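Ticket: Kaltero weather station, outdoor sensor keeps dropping off overnight
Opened by: Yvonne Greenwood
Status: Solved (see last entry)

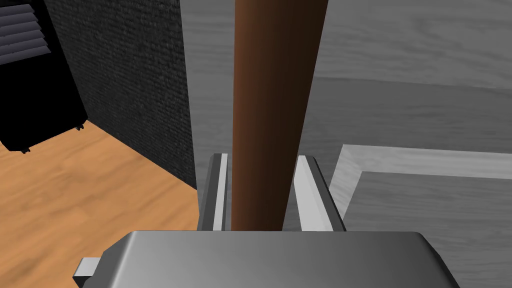 Hello all, I've got the Kaltero station with the separate display, and every night the outdoor readings go to dashes and stay that way until well after breakfast. Indoor temperature is fine, the pressure is fine, it's only the bits that come from outside. The sensor is up at the far end of the garden past the shed, fixed to a plain round pole, brown and smooth and dead straight like the one in the picture, so I don't think there's any metal in the upright to blame. The display lives on the kitchen windowsill. I've put new batteries in both ends (twice!) and it made no difference whatsoever. Any ideas before I climb the stepladder again?

Reply from Donal Quinlan
Hi Yvonne, a few things to check. What sort of batteries did you use in the sensor? And is anything switched on in the kitchen in the evening that isn't on during the day? Could you also bring the display outside one evening and stand near the sensor with it, and tell us if the readings come back?

Reply from Yvonne Greenwood
Batteries are rechargeables from the drawer, fully charged according to the charger. Kitchen in the evening is the dishwasher, the radio and a string of little lights round the window that my daughter put up in April. I'll do the walk tonight if it stops raining.

Update from Yvonne Greenwood, Jun 21, 2020
Right, done the walk. Dashes in the kitchen, dashes by the back door, then I got to the shed and it all popped back, wind and rain and everything. Walked back towards the house and it held on as far as the patio, then gone again. I did this in my slippers so I hope it's useful. I also turned the window lights off at the plug and left the display on the sill for 18 minutes. Nothing came back, but then I hadn't pressed search, so I don't know if that counts?

Reply from Donal Quinlan
It doesn't, I'm afraid. Once it has lost the sensor it only looks again every so often. Hold the search button until it beeps, with the lights off, and give it another go.

Reply from Ciarán Brennan
Butting in because mine did the same. It was the plug-in transformer for some fairy lights, a horrible buzzy thing. I'd swap the rechargeables too, mine sag as soon as the evening gets chilly.

Update from Yvonne Greenwood
Ciarán, you're a star. Lights off, pressed search, and it found the sensor in 4 minutes from the windowsill! Lights back on and it was dashes again before the news had finished. I've moved the display to the hall shelf, the lights can stay, and there are ordinary alkalines in the sensor now. Six nights so far without a gap. The rain total has started again from zero, so if anyone knows how to put the old one back in I'd love to hear it, otherwise please close this.

Reply from Donal Quinlan
Old total can't be put back, sorry. Closing.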